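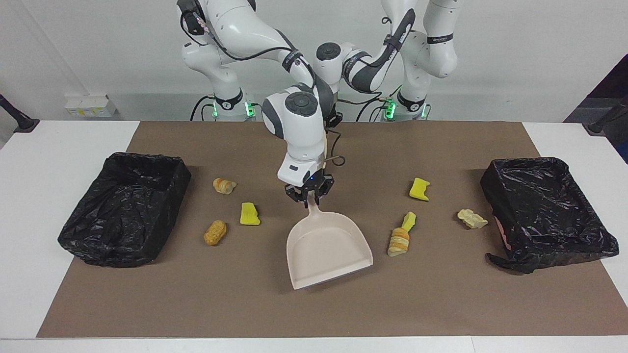
3. Building and Using the Bench

3.1 The shared workshop and what it asked of us

The workshop at Emthorpe is open to anyone who pays the monthly fee, and most of the people who come through the door are there to mend chairs or cut picture frames. We built our two-arm cleanup bench in a corner of it, in the evenings, and much of what follows was shaped by that plain fact. A bench that needs an hour of fussing before it does anything useful would never have lasted – we usually had 2 hours at a stretch, and some of that went on tea and on answering kind questions from the woodworkers.

The first top we tried was a door on trestles. It swayed whenever both arms moved together, and Witold Krajewska, who had been patient about it for longer than I was, finally replaced it in February with the white table we use now. The arms stand next to each other along its back edge, with a brown mat in front of them and a bin on each side of the mat. Each bin is lined with a black plastic bag, so that clearing up at the end of an evening takes hardly any time at all. The task itself we call Drestari, after the street where we first talked it over, and it is a homely one: small things are scattered on the mat and the arms are to clear them away with a dustpan.

3.2 Holding the dustpan

We had expected the picking up of crumbs to be our great trouble, and so it was a surprise to spend 15 evenings on the handle. A dustpan is made for a hand that wraps around it, while our gripper has two fingers and can only pinch. Figure 1 shows the hold we settled on, with the handle clamped from above and the scoop angled down to the mat.

Figure 1. The bench with the pink dustpan held in one gripper. Yellow sponge pieces and food-like items lie on the mat between the lined bins.

Witold Chmielewska suggested mixing sponge with the food shapes, and I am glad we listened. The pieces differ in outline and in how they lie, and a torn bit of sponge gives the scoop a different edge to meet than a rounded roll does. We laid the items out afresh by hand before each run – a little carelessly, on purpose – and kept 8 of the layouts to repeat whenever we changed the grip or the height of the wrist.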